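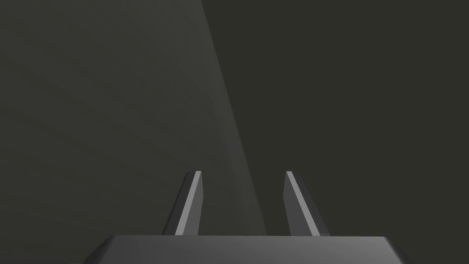
**Citano Junior Snooker Programme — progress report, October**

Coaching ran on all scheduled evenings this period. Enrolment stands at 33 players, 11 of them new. Darnell Boateng leads the beginners' group and Poppy Heywood the match-play group.

Tables 1 and 2 were re-clothed and the cushions on table 2 replaced. Table 4 still runs off towards the yellow pocket and needs re-levelling. The fitter's quote is £400, which can be met from the equipment line.

Seven players entered the regional under-16 event. Imad Bitar reached the semi-final and lost 3-2 on the final black.

Outstanding: one coaching certificate (Heywood) and the revised evening timetable — both due before the next payment claim.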